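3.2 Keeping the simulated cell in working order
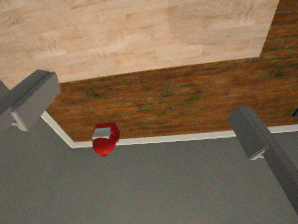

Figure 4. Wrist view in the simulated cell, fingers open, with the red object between them and the table behind.

A rendered gripper does not wear out, which led us to budget no time for looking after it. This was optimistic. The virtual cell, built on the Komeo scene format and driven by the same Vultasen controller as the real arm, needed attention nearly as often as its steel counterpart, and offered nothing to oil.

Most of the upkeep concerned the wrist camera. Its mount is defined relative to the gripper base, and each change to the finger model moved that base slightly. After every such change we opened the fingers wide, rendered one view, and checked that both end pads were visible. The table in Figure 4 is pale and the floor dark reddish brown, so a tilted camera is easy to spot from the table edge and the baseboards. The plain grey wall is no help to anyone.

The second chore was the finger pads. Between September and the scene freeze of 11/26/21, Berenice Huerta rebuilt the collision shapes 3 times. The first version had square corners where the drawn pads are beveled, and objects were pushed away by a part of the finger that could not be seen. Of 900 test grasps, 134 failed in this manner; with the final shapes the count was 57, and we stopped there out of fatigue.

Lighting was left alone. The soft shadow on the tabletop costs render time and we considered removing it, but the detector trained on Arport scenes had grown attached to shadows, and its scores fell without them.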